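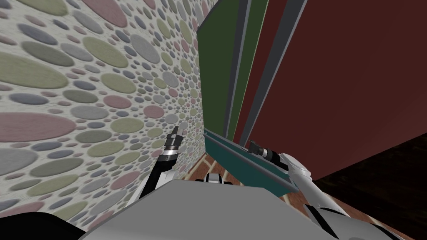 Wall covering with an oval pattern beside a paneled unit (computer rendering).

Grellodton Residences: Frequently Asked Questions About Decorating and Alterations

These answers apply to all tenants of Grellodton Residences, including the Hevia and Osholm buildings. They summarize the Decorating Policy, a full copy of which is held at the management office. Where this page and a signed lease differ, the lease applies.

Do I need permission to paint my apartment?

Yes. Written approval is required before any wall, ceiling, door or trim is painted. Tenants should submit Form 6 with the name of the paint, the color reference and the rooms to be painted. Approval is given for the colors listed and does not extend to later changes.

May I put up wallpaper?

Removable wallpaper is permitted in bedrooms, living rooms and hallways once Form 6 has been approved. Pasted wallpaper is permitted only in leases with more than 2 years remaining. Wallpaper of any kind may not be applied to kitchen walls behind a range or to walls inside a shower enclosure.

Are there limits on color or pattern?

No limits apply inside the apartment. Window coverings that can be seen from the street must be white, cream or light gray on the outward side. The outer face of the entry door may not be painted, papered or otherwise covered.

How long does approval take?

Complete applications are reviewed within 6 business days. An application that lacks a product name or a color reference is returned to the tenant, and the review period begins again when it is resubmitted. Applications received in December may be held until the office reopens in January.

Can I install shelves or wall-mounted cabinets?

Shelves and cabinets may be fixed to interior walls with written approval. Fixings are not permitted in the party walls between apartments in the Osholm building, where the pipework runs close to the surface. Freestanding units do not require approval, but they must not block a vent, radiator, electrical panel or window that serves as an emergency exit.

May I hang pictures without applying?

Yes. Picture hooks and small nails are allowed on any painted wall except the party walls noted above. Tenants are asked to fill the holes before moving out. Adhesive strips are allowed, although any damage to the paint will be treated as the tenant's responsibility.

Who may carry out the work?

Tenants may paint and hang removable wallpaper themselves. Pasted wallpaper, tiling and all electrical or plumbing work must be done by a licensed contractor who has filed proof of insurance with the office. The office does not recommend contractors.

When may work take place?

Noisy work, including drilling and sanding, is permitted from 9 a.m. to 5 p.m. on business days only. Quiet work such as painting may continue until 8 p.m. The service elevator must be reserved for the delivery of large materials.

Must I return the apartment to its original condition?

In most cases, yes. Walls must be returned to the standard off-white used throughout the property unless the approval letter states otherwise. Tenants who prefer to have the office arrange repainting may do so for a flat fee of $147 per room, which is deducted from the security deposit. The fee does not cover removal of pasted wallpaper.

What happens if I decorate without approval?

The office will send a written notice asking the tenant to apply or to restore the surface. If neither has been done within 30 days, the office may arrange the work and charge the full cost to the tenant's account.

Where do I send my application?

Applications may be left at the management office on the ground floor of the Fashola building or placed in the rent box after hours. Please write the apartment number on every page.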